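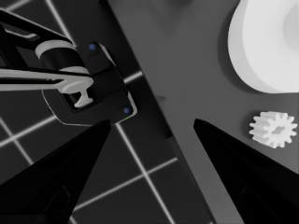 Black gripper fingers and a second robot arm, over a grey surface. Computer render.

July | By Hrefna Hedegaard
Last updated: Saturday, 9.40am

Leave the slow bus alone

The 915 goes from Sadell to the hospital by way of absolutely everywhere. It goes round the back of the primary school, up the hill past the garden centre, down the same hill, through the old estate, through the new estate (which has been the new estate since I was at school, and I am not young), and then it sits outside the library for a bit before it makes up its mind to carry on. By car the whole trip is a quarter of an hour. On the 915 you want to bring a sandwich.

I love it, and I've got into three separate arguments about it this summer, so I thought I'd have the fourth one here where I can't be interrupted.

What set it off is the plan to "straighten" the route. You'll have seen the leaflet if you live round our way. The new version would stay on the main road, miss out both estates and the school, and get to the hospital in well under half the time. There's a map with a lovely clean line on it, and next to it the old route in pale grey, looking like something the cat did to a ball of wool. Whoever drew that map knew what they were up to. You look at it and think, well, obviously! Who'd choose the wool?

Me, please. I'd choose the wool.

Let me be fair first, and I do mean this, because the people who want the quick version aren't daft. My neighbour Santosh Rawat is one of them, and he's been getting that bus to an early shift for years. He told me over the fence that he has spent more of his life looking at the garden centre than he has looking at the sea. When you start at seven and the bus goes up a hill purely to come back down it, with no one getting on or off at the top, it must feel like a personal insult. He'd get an extra half hour in bed. I like my bed too. I'm not going to tell a man he should get up in the dark so that I can feel sentimental about a bus.

But I asked him who he thought got on at the top of the hill later in the day, and he said he had no idea, he was at work. Quite!

I can tell him who, as it happens, as I'm on it most days at ten or so. There's a woman with a tartan trolley who goes to Tyagi for her bread and won't have it from anywhere else. There are the dads with pushchairs, who've got a whole system going about who folds and who doesn't. There's a chap who goes to the library to read the paper, then gets the next one home, and I've never once seen him borrow a book. None of these people would walk down to the main road. Some of them couldn't, and it's all very well saying that the new stop is "a short walk away", but a short walk on whose legs? It's a steep hill with a pavement on one side only, and for part of it the pavement is mostly somebody's hedge.

So what happens is that they'd stop going. I don't think it would be dramatic. Nobody rings up the council to announce that they've started having their bread delivered. They go out a bit less that month and a bit less the month after, and then there's a very good speedy bus flying past the bottom of the hill with plenty of empty seats, and in a couple of years someone will notice the empty seats and draw another map.

I know this because we've had it before. When I lived in Sturkanov there was a little loop service, two buses that went round and round all day like goldfish. It was slow and it smelled of wet coats. They replaced it with a proper direct one to the station and everybody said how marvellous, me included, I was commuting then and I was thrilled to bits. I honestly didn't give the loop another thought until my knee went and I was off work for the winter. The nearest stop had moved to the far side of the ring road. It might as well have moved to the moon. I spent most of that winter indoors being cross with my sister on the telephone.

That's what changed my mind about it, if you want to know. I'd been quick and then I was slow, and all the things I'd cheered for had been built for me when I was quick.

There's another side to this which is harder to argue for in front of sensible people, but I'm going to have a go. I think the slow bit is worth something in itself. On the 915 I've been told how to save a sourdough starter, been shown wedding photographs by a woman I'd never met, and found out that the Somirska café was closing a good month before it was in the paper. I've had a small child explain the whole of a film to me, from the beginning, with voices. You don't get that on the fast one. I've been on fast ones. Everybody's got their coat on and their bag on their knee, ready to jump off.

And people do look out for each other on it, in a way I don't think would survive the main road. The driver waits if she can see you coming. If the man with the newspaper isn't at his stop, somebody says so, and somebody else says oh he's at his daughter's this week, and we go on. There's no column for that in the leaflet. There's a column for journey time and a column for fuel, and I'm sure both of them are correct.

Now, money. I can hear Santosh from here. It does cost more to run a bus up a hill than not to run one, and I'm not pretending there's a magic pot somewhere. All I'd say is that we never seem to ask the same question about the other things. When they redid the roundabout, did anyone get a leaflet asking whether it was being used enough to be worth keeping? When a road goes to six houses at the end of a lane, we mend the road. We don't write to the six houses and suggest they walk to a straighter one. But a bus has to keep proving itself, every year, as though it were a treat.

I'd be quite happy with a bit of both, by the way. Run it straight for the early shifts, when there's hardly a soul on the hill and everyone aboard wants to get to work, and let it wander from nine onwards. Santosh gets his half hour in bed and the tartan trolley gets her bread. I put this to a young man from the bus company at the drop-in session and he said a mixed timetable could be "confusing for customers". We've had bins on alternate weeks in three colours since forever! I think we could manage a bus.

The other thing I'd do is send whoever drew that map out on the thing for a day. Start at Sadell after the school run, all the way to the hospital, have a cup of tea, and all the way back. Take the sandwich. Sit near the front, on the sideways seats, where people talk to you whether you like it or not. I don't say they'd change their mind. They might get off more fed up than when they got on, there's a stretch by the garden centre where I've felt that way myself. But they'd know what the wiggles were for.

There's a petition on the counter in Tyagi, next to the iced buns, and they want over 1000 names on it before it goes in at the end of the month. When I signed, the pen had run out and I had to borrow one from the woman behind me, who said she was for the straight route herself but I was welcome to the biro. We ended up going home on the same bus, still arguing, and I missed my stop.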